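Robot Technician, Humanoid Workcell (one position)
Aravura, Clutmont site
Fagerlund Building, Room 307
35 hours per week, start in September

Aravura is looking for a technician who will take daily care of one robot. Its name in our papers is Morkitz. It has two arms, two legs and hands with many small moving parts, and it works in a room which is furnished like a living room. All day it picks up household things and puts them down again, and our software colleagues study how well it does this. Your work will be to keep the machine in such condition that they can trust what they measure.

The position is new. Until now the maintenance was done by Kjell Tveit, who is our lead engineer for hardware and who has also other duties. He will be your supervisor and he will train you during the first months.

What the work is like

The working day of the technician starts at 7:30, one hour before the operators come. In this hour the robot is off and the room is quiet. You inspect the arms, the wrists and both hands, you follow every cable from one end to the other, and you clean the lenses of the wrist cameras. After this you switch on the robot, move every joint slowly through its range, and write the result in the log. If all is in order, you sign and the operators may begin. If it is not in order, you do not sign, and we will support you in this decision also when the schedule is full.

The hands need the most attention. They meet soft things, rough things, heavy fruit and dishes, and each kind of object leaves something behind. Fibers and crumbs go into the gaps between the fingers. Juice dries on the surfaces and makes them slippery first and sticky later. We ask that the technician looks at the hands also during the day, through the wrist cameras, while the operators work.

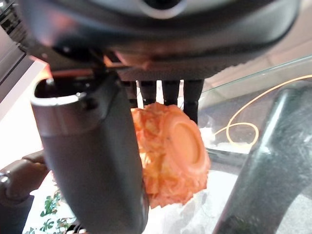

Wrist camera view: the gripper holding an orange object with a crinkled surface.

When an operator reports that a grasp has become weak, you must find out where the problem is. It can be a worn surface, a screw which has come loose, a tendon which has lost its tension, or only a wrong number in the calibration file. We prefer that you begin with the simple causes. Kjell has written a guide of 2 pages for this, and you are welcome to improve it, as it was written in a hurry and some steps are in a strange order.

Heavy objects are a special chapter. A whole pineapple puts quite another load on the wrist than an empty cup, and the fingers hold it by the crown or by the body, depending on the task. After a series with heavy objects we compare the zero position of each joint in the arm with the value from the morning. If the difference is outside the limit, the arm is calibrated again before the next series.

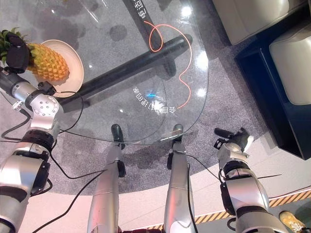 The cables belong also to this chapter. On an arm which moves in all directions, the cable needs enough slack for the longest reach, but too much slack will catch on furniture. You will learn to set the length of the loops by moving the arm to its extreme positions by hand. We use soft ties and replace them often. Please never shorten a loop only because it looks nicer, this has already cost us one connector.

Main tasks

Morning inspection and release of the robot for operation
Cleaning of hands, wrists and camera lenses
Checking and tightening of the small screws at the finger joints, with a torque screwdriver
Replacement of worn finger parts, cables and connectors
Calibration of arms and hands after every repair
The large service, which is done after every 400 hours of operation
Keeping the spare parts cabinet and ordering in good time
Writing the log in clear and simple English

For the large service the robot is out of operation for several days. The hands are removed at the wrist and opened on the bench, and every joint is cleaned, greased and measured. The first large service you will do together with Kjell. The second one you will do yourself, and he will be near if you have a question.

Between two large services you will do smaller inspections with the hand mounted and open. The robot stands still, the hand is turned so that the palm side can be seen, and you check the screws and the places where the fingers are connected. A part of this you can do on the screen with the wrist camera, but you must not forget to look with your own eyes and a good lamp also.

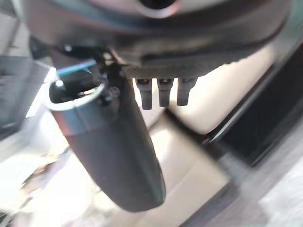 Underside of the hand from the wrist camera, with the silver collar and the small screw beside it.

What we ask from you

You have finished a training in mechatronics, electronics, precision mechanics or something similar. If you have learned it in another way, for example with the repair of cameras, bicycles or medical devices, write to us about this and we will read it seriously.

You have calm hands. Many of the screws are small, and the threads do not forgive too much force.

You can read a wiring diagram, and you can solder a connector so that it holds.

You work safely. When your fingers are inside the mechanism, the power is off and the key is in your pocket. We will ask about this in the interview.

You can use a computer for simple things, such as to start a script, read an error list and save a calibration file under the right name. Programming is useful but it is not required.

You speak enough English to explain a fault to the operators. Several of us have English as second language, so nobody will count your mistakes.

Working together with the operators

During the sessions a person is often standing close to the robot. The operators bring objects, take them away and put them on the table or the floor for the next attempt. The technician is not all the time in the room, but should be reachable in the building. 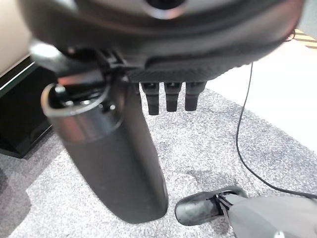

Smooth objects such as bottles are where the operators will call you most often. A bottle can turn in the grip when it is held by its rim, and then the question is always if the hand or the program has to be corrected. You look at the thumb side first, check the play in the joint, and give the operators a short answer: continue, continue with light objects only, or stop. The detailed answer goes in the log afterwards.

What we offer

A permanent contract after a trial period of six months
35 hours per week, with free afternoons when the large service was longer than planned
Your own bench and your own tools, which you may choose with us
Paid courses, also for the language if you wish
A canteen on the ground floor, and a bus stop in front of the building

There is no night work. Weekend work happens before a public demonstration, it is announced one month before and it is paid extra.

How to apply

Please send your resume and a letter of not more than one page to Mimoza Petkov, Personnel, Aravura, Clutmont. We would like to read in the letter about one thing you have repaired, what was wrong with it and how you have found the cause. Photos of the repair are welcome. A photo of yourself is not necessary.

Applications are accepted until the end of July. We invite candidates for half a day, with a conversation in the morning and a practical task at the bench before lunch. The task is to remove one finger from a training hand, to clean it and to mount it again. All tools are provided. Travel costs inside the country are paid by us.

Questions about the work itself can be directed to Kjell Tveit, best between 15:00 and 16:00, when the robot has its break.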